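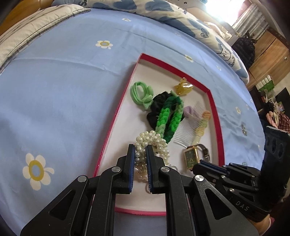
Every few months a paper comes along claiming that hand-held grippers have fixed robot learning. The recipe is familiar by now. Give people a pair of grippers they can squeeze, put a camera on each one, send them home, and let them tidy their own stuff. The recordings train a policy, and the policy runs on an arm that was never in the house.

I like the recipe. I have more trouble with the way results get reported, and the recent Skura paper is a fair place to complain, as it is better than most.

The headline is 1000 demonstrations of sorting small personal items, collected in 30 homes. Those are good numbers. Then you reach the evaluation: 2 homes, 20 trials in each, and a success rate averaged over everything from a hair clip to a string of beads. Anyone who has tried to pick up beads knows why that average bothers me. A clip is one rigid lump. Beads sag, roll, and drag whatever is tangled in them. A clear comb on a white tray is a different problem again, mostly one of seeing the thing at all. Put them in the same column and the easy objects pay for the hard ones.

The Moltden group at least split their table by object type, and their numbers for soft and stringy things were ugly. I trust that table more because of it.

My second gripe is about what the person brings. When I squeeze a hand-held gripper, I feel the beads slip and I close a little harder. The camera records the fingers moving and misses the reason. Skura's authors say the policy "recovers from slips." Maybe. They show a few clips of it regrasping, and no count of how often it failed to.

Fernandes, the older benchmark, had plenty wrong with it, but it made you report every dropped object. People moved to Jasden partly because it doesn't, and scores went up the same January. I don't think the robots got better that month.

What I'd want from the next version is dull. Publish the failures by object. Test in more homes than you can count on one hand. And run the beads alone, with nothing else in the average.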